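技能の有効期限は誰が決めるのか
スタマティア・ステファヌ
6月23日(土)

職業技能の研修記録には、たいてい修了日の欄がある。最終実施日の欄があるものは少ない。前者は制度上の要件を満たした日付、後者は当人がその作業を最後に行った日付で、技能の現状を推定するうえで情報量が多いのは後者である。私は、修了証の有効期間を一律の年数で定める方式をやめ、最終実施日を起点とする方式に改めるべきだと考える。

縫合、溶接、通訳、高所作業。分野は異なるが、手続きの記憶が使用頻度に依存する点は共通している。毎週行う者と年に一度しか行わない者に同じ更新日を割り当てれば、前者には過剰な講習を、後者には不足した講習を課すことになる。
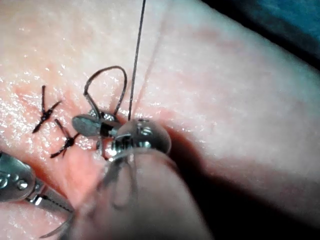
練習用パッドの切開線と、結び終えた縫合

Notettiの研修部門に在籍していたとき、社内の修了記録1,349件を突き合わせる作業を担当した。有効期間内とされた記録のうち、最終実施日まで追跡できたものは55件しかない。残りは、期限内であることは証明できても、保有者がその作業を続けているかどうかを示せない状態だった。監査上は問題がなく、指摘事項もなかった。指摘がなかったこと自体が、監査項目の設計不良を示している。

反論として挙がるのは管理費用である。実施のたびに記録を残せば入力件数は増える。ただし、必要なのは日付一つと作業区分一つで、所見も評点も要らない。同社で試行した様式は項目を2つに絞り、既存の作業日報から転記する形とした。追加の端末は導入していない。
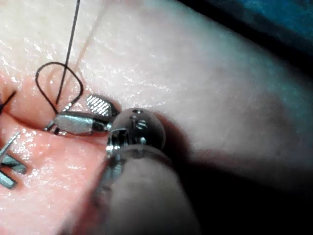 間隔の設定をどうするか

最終実施日を採用すると、次に空白期間の上限が問題になる。Sestelentの内規では8か月を超えた者に実技の再確認を課している。この数字に強い根拠はなく、導入時の議事録にも「暫定」とある。それでも私は支持する。暫定値であることが明記されていれば、再確認の不合格率を見て改定できるからである。根拠を示さない「3年」が改定されないまま残る例のほうが、実害は大きい。

上限は作業区分ごとに分けるのが望ましい。手順の数が多く、途中で誤りに気づきにくい作業ほど短くする。失敗がその場で判明する作業は長くてよい。区分を細かくしすぎると運用が破綻するため、初年度は粗く切り、12月の見直しで分割する順序を勧める。
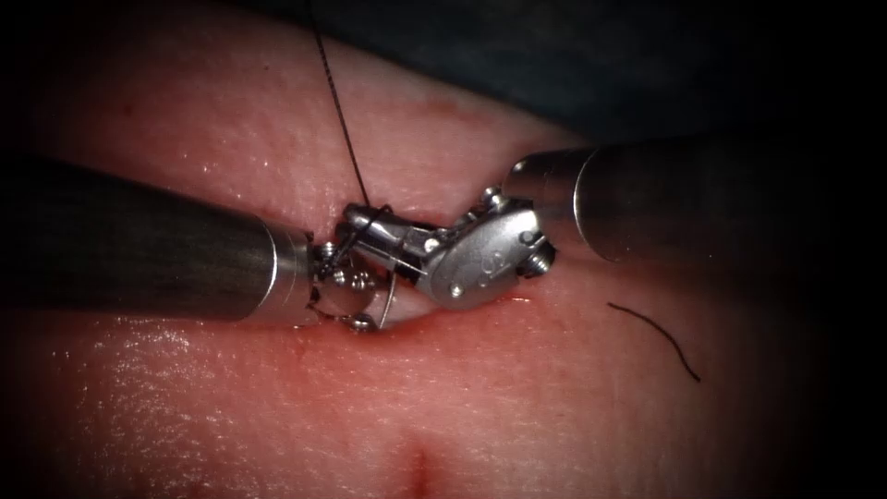 この記事の読了時間:2分

再確認の方法についても述べておく。座学の試験は再確認の代用にならない。手順を正しく列挙できることと、正しい力加減で遂行できることの相関は、分野によって大きく異なる。実技を短時間で行い、判定者は完成物と所要時間の両方を見る。判定者は受検者の直属の上司を避ける。合否以外の講評は任意とし、記録には残さない。講評を残すと受検者が再確認を人事評価とみなし、実施日を実際より新しく申告する動機が生じる。

自己申告の信頼性については、日報との照合を抜き取りで行えば足りる。全件照合を前提にすると費用の議論に戻り、結局は年数方式が温存される。
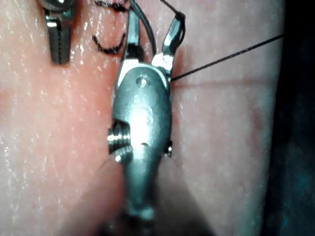 練習用の教材で行った作業も、最終実施日に数えてよいか。
作業区分ごとに定める。実務と同じ手順を最初から最後まで通した場合に限って算入し、部分練習は別欄に記録する。

年数方式を残すなら、少なくとも修了証の裏面に最終実施日の欄を設けてほしい。様式の改訂だけで済み、規程本文に手を入れる必要はない。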